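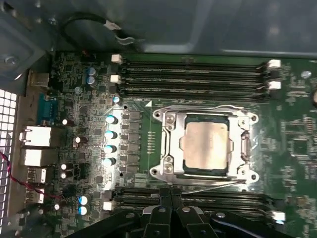 By the Zolter travel desk | Mar 7, 2020

The Cavberg test hall is a twenty-minute walk from the train station, past a tire shop and a long brick wall. I had signed up for the open afternoon because our repair shop is thinking about buying one arm, and I wanted to see a few grippers do our kind of work before talking to any dealer. Admission was free. You leave your name at the desk, get a paper badge and a pair of safety glasses, and are told which lines on the floor you can't cross.

The hall belongs to Cavberg, but the afternoon was run together with two suppliers. Zernine brought the arms and controllers. Priedītis, a small company that builds grippers and wrist cameras, had the benches along the windows. Visitors were split into groups and each group got a half hour per bench. Ours had people from a bakery equipment maker, a couple of students and me.

The bench I had come for was the one with opened-up computers. The job is server teardown: take the processor out of its socket, put it in a tray, pull any memory, go on to the next machine. The wrist camera picture was up on a monitor next to the arm, and it is the best way to understand the problem. The processor sits in a metal bracket in the middle of a green board with memory slots on both sides of it. The gripper has two fingers side by side in the center and a linkage going out to each side, and with the fingers down by the lower slots it already covers a good part of the board. A thin wire lever runs along the edge of the socket, and there is a red and black wire crossing the lower left. Anything wide has to come in from the right direction or it hits something.

Three grippers were set out for comparison.

The first was the black two-finger one with the linkages. It costs the most of the three. It closes evenly and the operator could set the force from the controller without stopping the program. On a loose processor it did well when it came straight down. When it had to come in at an angle, the outer linkage got close to the memory latches, and the operator slowed it way down for that part.

The second was a suction cup on a short tube. It was the fastest by far and the easiest to set up. It needs a flat, clean top on the processor. With old paste left on the metal it dropped the part two times while we stood there, and both times the part landed in the foam they had put down. They said a bigger cup helps, but a bigger cup also touches the bracket.

The third was a narrow parallel gripper with swappable fingertips. It moved less than the others, so it had to be placed more exactly, and it took the operator a few tries. Once it was placed it held well. The tips are cheap, and you can file them to shape yourself, and for a shop like ours that matters more than speed.

Priedītis runs the same routine on every gripper that comes through. They do 300 picks with fresh tips, then leave it running up to 3000 and write down when it starts to slip. The sheet on the wall had one set of fingertips changed at 457 picks and a harder set changed at 533. I expected a larger difference given the price gap between the two. The suction cup was not on the sheet yet.

I spent more time on cameras than I had planned. Mounted at the wrist, the camera sees the socket well from straight above, but the gripper always blocks part of the bottom of the picture. The other option was a fixed camera on a post over the bench. It sees the whole case, and then the arm gets in the way at the moment you want to look. Zernine's suggestion was to use both, and to let the fixed one find the board and the wrist one do the last bit. That means a second cable, a second license and more calibration. Reflections are also a problem. The inside of a metal case throws light back, and so do the tops of some capacitors. At our bench they had turned off the overhead lamp and put a sheet of tracing paper over the side light.

The two controllers were less different than the brochures make them look. The older one has real buttons and a heavy pendant. The newer one is a tablet, easier to read, but it lost its connection once and the operator had to walk around the bench to restart it. Both let you move the arm by hand and save points. With gloves on I would take the buttons.

Lunch was not included. There is a snack counter by the entrance with coffee and cheese rolls, cash only when I was there. The restrooms are upstairs. Parking is limited and most of it is reserved, so take the train if you can. The next open afternoon is planned for September, and they said the bench list would be changed by then. Bring your own parts if you want them tried. I didn't, and I had to describe our boards with my hands.

We have not picked a gripper. I asked for a quote on the narrow one with two spare sets of tips, and for a loan of the suction cup.

Filed under: Factory & Lab Visits, Robots, Day Trips

3 comments

benchrat
Did they say what the fingertips were made of? We wear through the soft ones fast on metal edges.

tallpines
Went to the same hall last fall when it was mostly packaging lines. Good to hear there's electronics now. The cash-only thing got me too.

m_orchard
On the suction cup, wipe the top with alcohol first and let it dry. It adds a step but we hardly drop any now. For the angle problem, we turn the whole case on the bench and leave the arm program alone.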